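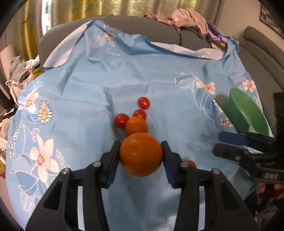

Figura 1. Naranja grande, mandarina y tomates cherry sobre una tela de flores.

Inicio | Números | Salud y seguros | Autores

2022-07-30 | Grupo de estudios Eltby

4. Plazos de reembolso en las pólizas colectivas

La muestra reúne 3139 solicitudes de reembolso presentadas por asegurados de dos pólizas colectivas de salud, Kohlhase y Drivstead. Ambas cubren consultas ambulatorias con médicos ajenos al cuadro propio y exigen factura original. Se excluyeron las solicitudes duplicadas y las que carecían de fecha de recepción.

El plazo contractual para presentar la factura es de 90 días en las dos pólizas, aunque se computa de distinta manera. Kohlhase lo cuenta desde la consulta; Drivstead, desde la emisión de la factura. La diferencia afecta sobre todo a los tratamientos de fisioterapia, que suelen facturarse al terminar un ciclo de sesiones.

Las facturas inferiores a 100 euros se tramitaron por el procedimiento abreviado, sin informe clínico. En las restantes, la petición de documentos adicionales fue la causa de demora más frecuente. 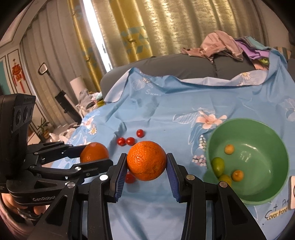
Fuente: archivo fotográfico de Eltby.

Para comparar los tiempos de resolución se utilizó la mediana, dado que unas pocas reclamaciones quedaron abiertas durante meses. El registro de Wosov, la gestora que tramita ambas pólizas, no distingue entre una solicitud incompleta y una pendiente de revisión. Las dos situaciones se agruparon en una misma categoría.

Tampoco fue posible separar a los titulares de sus beneficiarios en las altas anteriores a junio. El análisis por edad se limita, por tanto, a las altas posteriores y se presenta en el apartado siguiente.

Contacto | © Eltby | Volver arriba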